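Table cover

A table cover is a piece of cloth or other sheet material laid over a table to protect its top, to change its appearance or to give the surface a different feel. The term takes in the dining tablecloth, the plain cover used on work tables and the heavier cloths fitted to display and meeting tables.

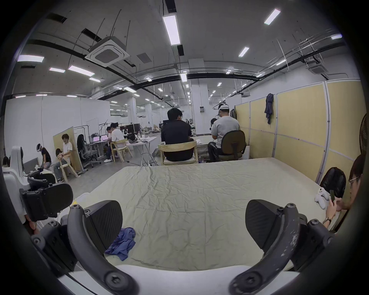
A light cream cover, heavily creased, on a large shared table. A small blue cloth lies on top of it.

Terminology

In household use "tablecloth" is the usual word, and normally implies a cloth put on for meals. "Table cover" is preferred in the supply trade for cloths that stay in place for longer periods. A "runner" is a narrow strip laid along the middle of the table, and an "underlay" or "silence cloth" is a thick layer placed beneath the main cover to deaden noise. A "topper" is a smaller cloth laid over a larger one.

Materials

Cotton, linen, polyester and blends of cotton and polyester are the most common fibres. Cotton and linen take up spilt liquid readily and can be washed at high temperatures, but both crease easily. Polyester creases less and dries faster, though it absorbs little and may be marked by hot dishes. Coated cloths, in which a woven base carries a layer of PVC or acrylic, can be wiped clean and are not usually machine washed. Felt and other non-woven covers are used where a soft surface is wanted and washing is infrequent.

Sizing

The size of a cover is found by adding twice the drop to the length and to the width of the table. The drop is the distance the cloth hangs below the edge. A drop of 200 to 300 mm is common for dining. Work tables are often given a shorter drop, so that the cloth does not catch on chairs or on the knees of people sitting at it.

Where several tables are pushed together, a single wide cloth avoids a seam across the working area. The Cidcombe pattern, a cover sold for shared tables, is cut to a width of 2,040 mm and supplied in lengths starting at 1,000 mm. The smaller Tistwood pattern has the same hem but is made for single desks.

Creasing

Creases form when the fibres of a cloth are bent and held under load, as in folding, packing or the pressure of forearms and objects on a table. In cellulose fibres such as cotton, moisture allows the bent fibre to set in its new position. A cloth folded while damp will therefore keep its fold lines longer than one folded dry.

On a shared table, creasing also results from sideways movement. Items dragged across the surface push the cloth into ridges, and slack gathers where the cover is not fixed. Kanini Lukumay and Gitau Rotich, in a handbook on workroom furnishing, distinguish "fold creases", which are straight and regularly spaced, from "working creases", which run in several directions and have no fixed spacing. The distinction has been adopted in the catalogues of the supplier Sirkel.

Fine creasing has little effect on reading or on the use of a telephone or similar hand-held object. It is more troublesome in writing, where the pen may follow a ridge, and under light objects with a small base, which can tip.

Fixing

Loose covers are held by their own weight and by friction. Additional methods include:

Clips, of sprung metal or plastic, pushed over the table edge
Weights, hung from the hem or sewn into the corners
Elasticated hems, which grip the underside of the top
Non-slip underlay, usually an open mesh of foamed PVC
Tapes, tied to the legs

Clips are the quickest to fit but need an accessible edge. Elasticated hems give the flattest surface and must be matched closely to the size of the table.

Care

Washable covers are shaken out before laundering to remove grit, which can wear the fibres. Cotton covers are best ironed while slightly damp. Pale cloths show stains early and are commonly washed more often than dark ones. Rolling on a tube is recommended for storage of long covers, as it leaves no fold lines.

See also

Drop (textiles)
Oilcloth
Placemat
Table runner

References

Lukumay, K. and Rotich, G. Furnishing the Shared Workroom. Nyamweya, p. 73.
Mollel, C. "Crease recovery in plain-weave covers". Nyamweya, p. 286.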